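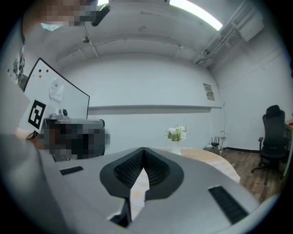

Pemlow, which rents out shared workrooms in the Nambiar building on Zosau Street, wants the paper off its whiteboards by the end of August. Under a tidying plan called Jokley, sent to tenants last week, anything pinned, taped or stuck to a wall board will have to be taken down when a booking ends, and notes that need to stay up will go into a plastic sleeve with the tenant's name on it. The plan covers 14 rooms. It is aimed at boards such as the one with colored magnets, blue, red and orange toward the top and a green one lower down holding a crumpled white sheet. Under the new rules the magnets can stay. The sheet can't, unless it goes into a sleeve.

Pemlow says the change will make rooms feel "fresh at every handover" and cut down on arguments over who wrote what and whether it can be wiped off. Those arguments are real enough. Tenants in the building have been complaining about lost notes for years, and at least one design firm now photographs its board every evening before going home.

Whether plastic sleeves are the answer is another matter. The company has ordered up to 1,000 of them, which seems like a lot of plastic for a plan whose stated goal is less clutter. A sleeve takes up more room than the page inside it, and it slides. Anyone who has tried to hang one from a single small magnet knows how that goes.

Usha Thevar, who manages the rooms for Pemlow, said the sleeves had been tested on two floors and that tenants "got used to them quickly." Asked whether fewer notes had gone missing during the test, she said the company had not kept a record of missing notes before it began, so there was nothing to compare it with. The test ran for four weeks.

"People like a clear wall when they walk in," Thevar said. "We think that's worth a little extra effort at the end of the day."

The extra effort will be the tenants'. Pemlow's cleaners already wipe the tables and floors, but they will not be asked to touch the boards, except to remove paper left up without a sleeve. That paper will go into a tray at the front desk and be kept overnight. After that it goes to recycling. The notice does not say who decides when a page is trash and when it is somebody's only copy of a floor plan, and Thevar said the desk staff would "use common sense."

Several tenants said they had no strong feelings about the plan until they saw the tray. One, who teaches evening bookkeeping classes on the second floor, said her students leave half-finished problems up between sessions on purpose. She has asked for an exemption and has been told that exemptions will be looked at in the fall, by which time her course will be over. Another tenant said he would follow the rules if the room below his got its broken blinds fixed first – a request he says he has made more than once.

Pemlow did not put a price on the plan. Its notice says rents will not go up "as a result of Jokley," a phrase that leaves some space for them to go up as a result of something else. Thevar said no increase was being discussed at present.

There is also the question of the name. Jokley is described in the notice as a "room care method," and it comes with a printed card for each door and a four-step routine: clear, wipe, sleeve, leave. Take away the card and it is the same request that has been taped up beside the light switches since the building opened, asking people to please clean up after themselves. Those older signs will be coming down too. They are paper, and they are on the wall.

To be fair to the company, some of the boards could use attention. A few have gone gray from old marker that no longer comes off, and Pemlow says it will replace the worst of them when the plan starts. It has not said which rooms those are in. Tenants who think theirs should be on the list can write to the front desk, which is open until 6 p.m.

The rules take effect when the door cards go up. Thevar said the company would review the plan in the winter and would ask tenants what they thought of it then. No survey was sent out before the sleeves were ordered.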